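Holtport Tile Club: Frequently Asked Questions

Last updated February 10, 2024

Do I need any experience to join?

None at all! Plenty of our members had never held a trowel before their first evening. If you can spread peanut butter on toast you already have the basic wrist motion, and the rest comes with practice.

What do you make?

Tabletops, mostly, plus trays, house numbers, stepping stones and the odd birdbath. We love a good glossy glaze, and green is far and away the club favorite (come in August and see the garden tables out on Escobar Street, they really glow).

Which pattern should I start with?

Running bond. Each row is shifted half a tile from the row before, like a brick wall, and it's forgiving if your tiles vary a little in size. Herringbone is gorgeous but it eats tiles at the edges, so save it for your second project.
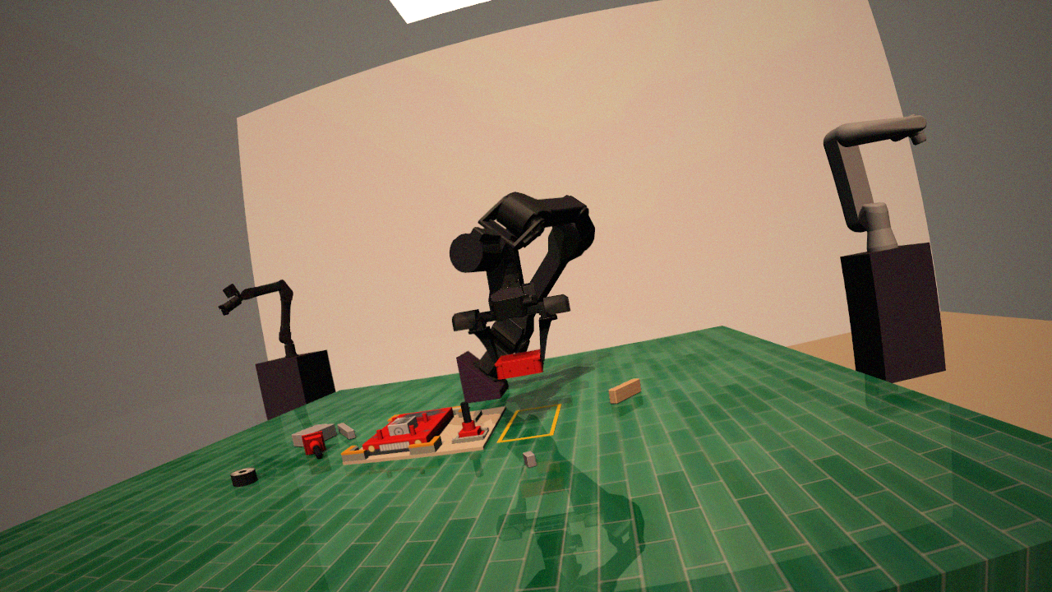 Keep your grout lines thin if you want the color to do the talking. A pale grout with a dark tile gives you a crisp grid, and a matching grout lets the whole surface melt together. Try both on a scrap board first. We have a big box of offcuts and you're welcome to dig in.

How long does a small table take?

Two sessions for most people. You set the tiles in the first and grout in the second.

Where do the tiles come from?

We buy seconds from Gidard, and last year they let us have 1400 in one go. What a day that was! Bring your own if you've got some left over from a kitchen.

Can kids come?

Yes, from age 14, with an adult. Cutting is for adults only.

Where do you meet?

Upstairs at the Flalar Building. Use the side door and ring the lower bell, the upper one doesn't work.

Can I just come and watch?

Please do. You'll probably have grout on your sleeves by the end of the evening anyway, so wear something old.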